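ok so people keep asking what bike lights I'm running on the long trips. typing this from a bakery in Predow with 6 percent phone battery on the power bank so bear with me. thread

1/ short version: one dynamo light up front, one cheap battery light on the helmet, two rears. that's it. that's the setup

2/ long version below. two pics first and then back to lights
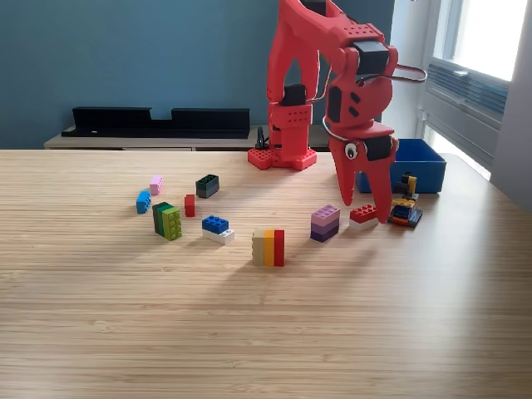

red arm, light wood table
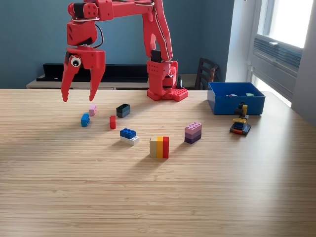 3/ front light. it's the Molitano, the 300 lumen one, wired to the hub. NOT the 600. I had the 600 for a season and on slow climbs it just flickered at me. anything under walking pace and you're basically riding by moonlight

4/ the 300 holds steady at climbing speed. beam is wide and flat on top so drivers don't flash you. that matters way more than the number on the box

5/ lumens are a terrible way to shop for this btw. ask where the light goes. a round flashlight beam puts half of it in the trees

6/ did 1566 km on it between Catcombe and the coast and back, mostly August, so a lot of the riding was before sunrise to dodge the heat. one loose connector the whole way. pushed it back on, done

7/ ok the connector thing. zip tie the wire to the fork in at least three spots. leave slack at the crown or it pulls every time you turn the bars. learned that one on a descent in the dark, do not recomend

8/ helmet light. cheapest one I could find with a normal USB port. you want it for road signs, fixing flats, finding the tent. I never leave it on in traffic, you look at a driver and blind them

9/ also good for reading a map when the phone dies. which mine is about to lol

10/ rears. one on the rack wired to the dynamo, one on the seatpost on battery. two because you can't see them go out! I rode a whole evening into Catcombe once with a dead rear and no clue

11/ steady, not blinking, on the open road at night. blinking makes it hard to judge how far away you are. daytime blink is fine, I do it in fog and tunnels too. ok maybe not tunnels. steady in tunnels

12/ check your bags don't cover the seatpost one. big saddlebag sags after an hour and there goes your light. mine sits on the left seatstay now when I'm fully loaded

13/ someone asked about the Borkowska set, the one with the magnetic mounts. tried it on a weekend loop. light itself is lovely, really warm color. mount let go on the first cobbles. found it in a ditch, still glowing

14/ if your roads are smooth, sure, get it. mine aren't

15/ charging. the dynamo charges the power bank in the day, lights at night. don't try both at once, you get a dim light AND a sad phone. takes most of a riding day to get anything useful into the bank, so plan on a wall plug every few nights

16/ standlight! get one that has it. keeps the light on for a few minutes when you stop. left turns at a junction with zero light on you is no fun at all

17/ weight, since the gram people are already in my replies: yes the hub is heavier. no I don't notice. I'm carrying a full jar of peanut butter

18/ if you only do short trips in summer skip the hub. two decent battery lights and a spare cable, spend the rest on tires

19/ oh and reflective tape on the backs of the cranks. costs nothing, moves when you pedal, drivers get it right away. on the mudgaurd too if you have some left over

20/ Friday I'm heading out of Predow on the gravel road, will report back on how the wide beam does on loose stuff. last time I went through there it was daylight so no idea

21/ battery nearly gone. ask stuff below, I'll answer tonight if the campsite has a plug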